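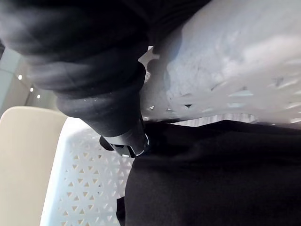 Black clothes and a white laundry basket with slots in the side.

Why Do Laundry Baskets Have Holes?

And other wash day questions, answered fast

By Oriana Gaete

OK. Laundry. You wear it, you drop it on the floor, somebody yells, it goes in the basket. Then a day or two later it's back in your drawer smelling nice. What happened in between? Quite a lot! Let's go.

First up: the basket

Look at the white plastic in the photo. Rows of little slots and triangle shapes, right through the wall. Not every basket has them. Some are cloth, some are woven, some are solid like a bucket. But lots of plastic ones have holes, and there's a good reason. Air.

Clothes pick up sweat when you wear them. Even on a cold day, even if you just sat there reading. Sweat is mostly water. Put a sweaty shirt in a sealed plastic bag and the water has nowhere to go. It stays damp. And damp is exactly what bacteria like — those are living things so small you need a microscope to see them. They eat the stuff in your sweat and give off smells. That's the old gym sock smell. Yuck.

Holes let the damp air out and drier air in. Less damp, less smell. Holes also mean less plastic, so the basket is lighter to carry up the stairs.

Try this: hang one wet washcloth over a chair. Squash another wet one into a ball and put it in a bowl. Feel them both after dinner. Which one is drier? (Don't leave the bowl one for a week. My brother did. We had to throw out the washcloth.)

Why do black clothes go together?

You may have seen somebody at home making piles. Whites here, darks there, towels over there. This is called sorting.

Color in clothes comes from dye. Dye is a colored stuff that soaks into the threads and holds on. Mostly holds on. New clothes sometimes have extra dye that didn't grab on properly, and in the wash it floats off into the water. If there's a white T-shirt swimming in that same water — hello, gray T-shirt. Or pink, if the culprit was a red sock.

So black things get washed with other dark things. If a bit of dye comes off a black sweatshirt and lands on black pants, who cares. Can't see it.

Cold water helps too. Hot water shakes dye loose more easily. Lots of people wash their darks cold and inside out, so the rubbing happens on the side you don't see.

What is lint and why does it love black?

Lint is tiny bits of thread. All cloth sheds a little, same as a dog. Towels are terrible for it. The bits break off when cloth rubs on cloth, and they stick to whatever is close by.

Black clothes don't get more lint then white ones. You just notice it more! Pale speck, dark background. Put the same speck on a white sheet and it disappears. It's the same reason chalk shows up on a blackboard.

How to get it off: wrap some tape around your hand, sticky side out, and pat. Very satisfying. Ask before you use up the whole roll.

If you have a dryer at home it probably has a lint screen. Get a grownup to show you. You peel off a soft gray sheet like felt, and it's all little bits of everybody's clothes. It has to be cleaned out every load, becuase lint can catch fire. Grownup job, but you can do the reminding.

Pockets!!

Check them. Every time. A tissue in a pocket turns into a snowstorm. A crayon is worse. Danang Ong wrote to us from the Hedari after-school club and said he once washed 13 acorns. The acorns were fine. The washing machine was not so happy.

Things to look for:
tissues
coins
crayons, pens, lip balm
rocks (you know who you are)
notes from school

How does soap work, quick version

Water is bad at picking up grease. Pour a drop of cooking oil in a glass of water and watch. It just sits on top. Detergent is the soap we use for clothes, and its tiny pieces have two ends. One end likes water. The other end likes grease. The grease end grabs the pizza stain, the water end hangs on to the water, and when the water drains off, the pizza goes with it. Bye pizza.

The machine's job is to slosh everything around so the detergent gets to all the dirt. That's why you shouldn't stuff it too full. No room, no slosh.

Safety bit: detergent is not for touching or tasting, and those squishy little packs are NOT candy. Leave them to a grownup.

Your turn

Jobs most kids can do on wash day:
Turn socks the right way out. One at a time, no balls.
Check the pockets (see above).
Make a dark pile and a light pile. Not sure about stripes? Ask.
Carry the basket with somebody. Big black sweatshirts are heavier than they look, and much heavier wet.
Match the clean socks. Good luck.

Words to know

Dye — what gives cloth its color.
Lint — tiny loose bits of thread.
Bacteria — very very small living things. Some make smells.
Detergent — soap made for washing clothes.

Next time: why do towels go crunchy on the clothesline? Send your guesses in before the end of April.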